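5.3 Fallback use and recovery

The second part of the study looked at what people do when the screen lock stops them getting into their own phone. The lock types were the same as in Section 4: a drawn pattern on a three-by-three grid, a four-digit PIN, a six-digit PIN and a password of at least eight characters. Participants kept the lock they had been given for 18 days, and the Rastberg logging app recorded each attempt, the time it took and whether a fallback was used. The app did not record the pattern or code itself. It stored only a salted hash, which was enough to tell us whether two failed attempts in a row were the same guess.

We count as a lockout any run of failed attempts long enough to start the waiting timer. The timer was left at the default of the handset, with one change: after the third wait the phone offered the recovery screen described in Section 3.2. Participants could ignore this screen and keep trying. Across all four groups we logged 827 lockouts. Most came in the first few days, when the new lock had not been learned, and the rate fell in every group after that. It fell more slowly for the password group than for the others.

Pattern users behaved differently from PIN users after a failure. When a pattern was refused, the next attempt usually came quickly and was often the same pattern drawn again. We take this to mean that the person believed the shape was right and the finger had slipped. PIN users waited longer and were more likely to try something new. This matters for rate limiting. A rule that counts every failed attempt equally will punish repeated slips in the same way as real guessing, although a repeated wrong entry tells an attacker nothing. Some systems already ignore identical entries. The results here suggest that doing so would remove a fair share of pattern lockouts with no loss of security, provided the comparison is made inside the secure hardware.

Of the lockouts, 122 ended on the recovery screen. The remainder ended with a correct entry, either before or after a waiting period. Recovery could be done in two ways. The first was a code sent to an account the participant had linked at the start. The second was the Flirkavmont method, in which the phone asks for an older lock that the owner has used before and then requires a second device to confirm. The older lock alone is never enough, as people tend to share old patterns freely once they have stopped using them.

Account recovery was the more common choice but also the more troublesome one. Several participants had linked an account that they could only open from the locked phone. We had warned about this in the setup notes, and the warning was shown again before linking, so it is clear that a written warning does not solve the problem. A better design would check at setup that the account can be reached from somewhere else – for instance by asking the owner to open a message on another device before the link is accepted. The Sekiguchi prototype does this, but it was not ready in time to be included.

The Flirkavmont method took longer for people using it for the first time. Once the second device had been found and charged there were few failures. Those that did occur were mostly due to the short range set for the confirmation step, which asked for both devices to be in the same room. We had set the range with relay attacks in mind and would make the same choice again, though the message shown when the devices are too far apart needs to be rewritten. It said only that confirmation was not possible, and some participants read this as a refusal and gave up.

We also asked about searches made during a lockout. Many participants said they had looked on the web for a way round the lock before trying the recovery screen. The pages they found fell into a few kinds: advice to erase the phone and start again, paid tools of doubtful origin, and instructions that rely on a debugging connection having been switched on beforehand. The last kind works only on older systems or on phones that are already open to such changes, a limit that the pages seldom mention. Two participants installed a desktop tool on a home computer. Neither tool opened the phone, and one of them added a browser extension without asking. Any account of lock security that stops at the phone will miss this sort of harm.

Figure 4. Objects on a tabletop: a green plastic mug on its side, with a fork to its left. 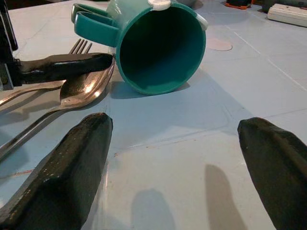
The same participants rated their trust in each recovery route on a scale from 0 to 100, and those ratings are taken up in Section 5.4 together with the answers given by the Furketley group.

Related items
Shoulder surfing and drawn patterns: a repeat study
Rastberg logging app: notes on what is stored
Waiting timers and repeated wrong entries
Sekiguchi prototype: checking a linked account at setup
Second-device confirmation over short range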